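Bhavana Pai
Junio de 2018

Abro hilo. Este mes toca vaciar el dormitorio pequeño y voy a ir apuntando lo que hago, por si a alguien le sirve y para acordarme yo la próxima vez.

12 comentarios · 31 compartidos

Punto de partida: una cama pegada a la ventana, una estantería al lado y ropa de invierno que lleva desde diciembre sin moverse de sitio. No es mucha. Está mal repartida.

Regla que me he puesto: toda la ropa pasa por la cama antes de volver a ningún sitio. Si doblo directamente delante de la estantería acabo metiendo lo mismo en el mismo hueco.

4 comentarios · 9 compartidos

Para doblar necesito una superficie lisa. Aparto la ropa de cama hacia un lado, estiro la bajera y trabajo encima. La colcha se puede quedar en la cama, con que no estorbe basta.

Las camisetas no tienen misterio. En tres a lo largo, en tres a lo ancho, y de pie en la caja. Uso dos cajas de tela de Lomura que compré hace años y que siguen enteras, aunque una ha perdido el asa.

7 comentarios · 3 compartidos

Lo que me da guerra son las sudaderas con capucha. Abultan, la capucha se sale por donde quiere y en cuanto sacas una se desmontan las demás. Voy a contar cómo las hago ahora.

Primero, extendida del todo, con la capucha hacia arriba y los hombros bien abiertos. Se pasa la mano desde el centro hacia fuera. Si queda una arruga en el pecho, luego sale un bulto en el paquete.

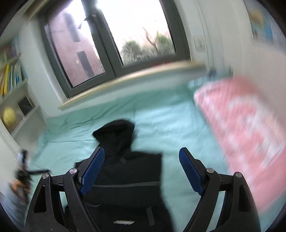 Segundo, las mangas cruzadas sobre el cuerpo, una encima de la otra, sin que asomen por los lados. Tercero, se doblan los dos costados hacia dentro hasta que el ancho sea más o menos el de la capucha.

Cuarto, se enrolla desde abajo, apretando. Al llegar arriba, la capucha se da la vuelta sobre el rollo y lo cierra. Queda un paquete que se puede lanzar al otro lado de la habitación sin que se abra. Lo he comprobado.

38 comentarios · 70 compartidos

Me preguntan por las que llevan cremallera. Igual, pero cerrada hasta arriba antes de empezar. Con las muy gruesas no funciona tan bien – esas las cuelgo.

Y las de estampado grande las guardo dobladas en plano, con un papel de seda en medio. Enrolladas se me ha cuarteado alguna.

5 comentarios · 2 compartidos

Estantería. Abajo lo que pesa, en medio lo que uso cada semana, arriba lo de otra temporada. Antes tenía los jerséis arriba y los libros del curso de Varghese abajo, que no abro nunca. Los libros se van al trastero.

He medido los huecos por si compro cajas nuevas. Las de Cenano me gustan, pero un juego entero se va a 2.000 pesos y no lo veo. Las sencillas cuestan 500 y hacen lo mismo.

14 comentarios · 6 compartidos

Para donar ha salido una bolsa grande: camisetas, dos pantalones y un abrigo que me queda corto de mangas. Lo que está roto lo corto para trapos. La bolsa ya está junto a la puerta – si la dejo en el armario, vuelve a entrar.

Última cosa, las sábanas. Cada juego va metido dentro de una de sus fundas de almohada. Se tarda un minuto y ya no hay que buscar la bajera por toda la casa. Las de Florcombe encogieron en el primer lavado y han ido también a trapos.

Mañana sigo con el cajón de los calcetines. Si tenéis otra forma de doblar sudaderas, dejadla en los comentarios.

22 comentarios · 200 compartidos

© Bhavana Pai · Contacto · Volver arriba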